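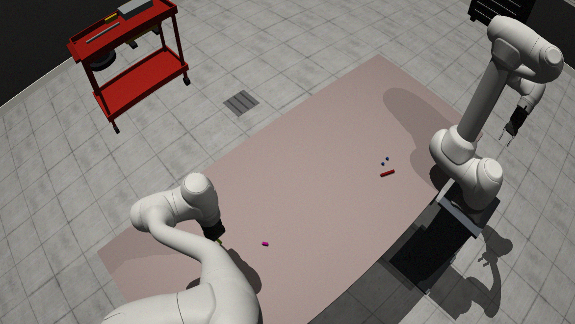

Reviews > Classroom and Club > Simulation

Varthorpe Two-Arm Bench, reviewed for a student robotics club

By Dwight Grewal | July
4 min read

Varthorpe is a simulated workcell for student teams: two arms, one shared table, a room around them, and a set of small parts to pick up and place. The Horkley club ran it for a full term in place of the older Kuipers single-arm package. We had 13 students, split into teams of up to four, all preparing for the Nodside assembly challenge.

Installation takes one download and a license file. The club license is $320 a year and covers every machine in the room. Our desktops have 8 GB of memory, which is enough for the bench but not for the bench and a browser with a dozen tabs. Close the browser first. On the two oldest machines we also turned soft shadows off, and the frame rate became usable.

Control is by Python script or by a jog panel on screen. The script interface is small and consistent. Each arm has its own object, each gripper takes an opening width and a force limit, and both arms can be run from one loop or two. Students who had written nothing longer than a line follower were moving an arm by the end of the first session. Getting two arms to share the table without a collision took them most of a month.

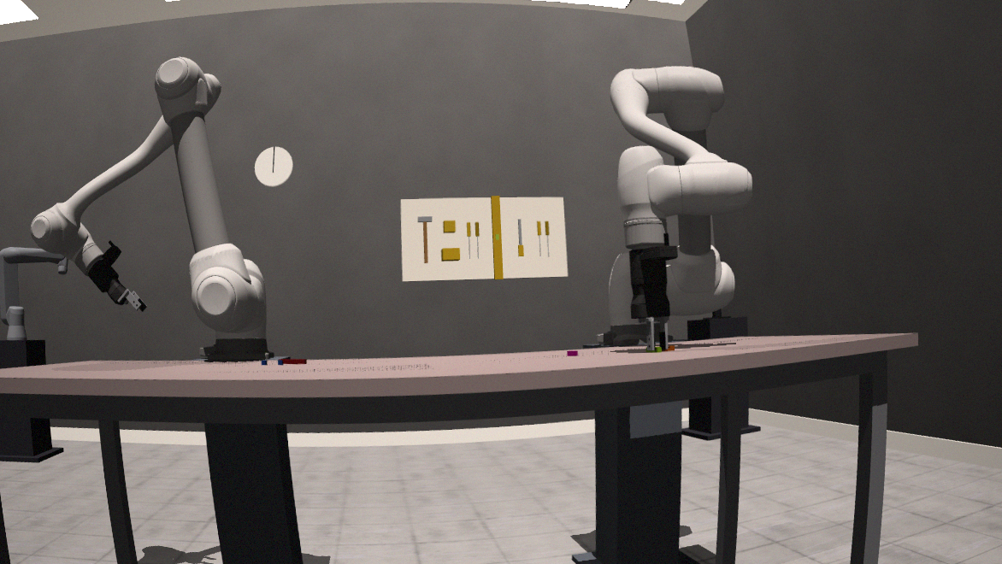

The Varthorpe bench from the front, with a thin rod held upright in the right gripper.

Contact behavior is the strongest part of the package. Blocks slide and tip in a believable way when a finger catches a corner. Thin parts are harder. A rod gripped near one end will rotate between the pads unless the force limit is raised, and the default limit is too low. The manual mentions this in a footnote on the gripper page. It belongs in the setup guide.

Camera placement is flexible. A view can be fixed to the room or attached to a wrist, and all views record to the same log with a common clock. The wrist view is the one our teams used most for approach angles. Its default exposure is poor when the arm's own shadow falls on the work area, and small dark parts are easy to lose there.

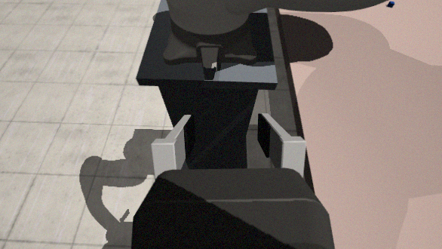 Exposure can be changed per camera, but the setting is stored with the scene file and not with the user profile, so a team that resets the scene loses it. We ended up setting it in the first lines of every script.

Collision reports need work. The log names the two bodies that touched and gives a time stamp, with no joint angles. Kuipers printed the angles, and we missed them. Replay is good: any run can be stepped forward or back, and a run can be restarted from any point in the log.

Parts can be added from common mesh formats. Mass and friction must be entered by hand, and a part with no mass entered falls through the table without a warning.

Recommended for clubs with at least one member who reads Python comfortably. Teams that only need pick and place with one arm can stay with Kuipers for another season.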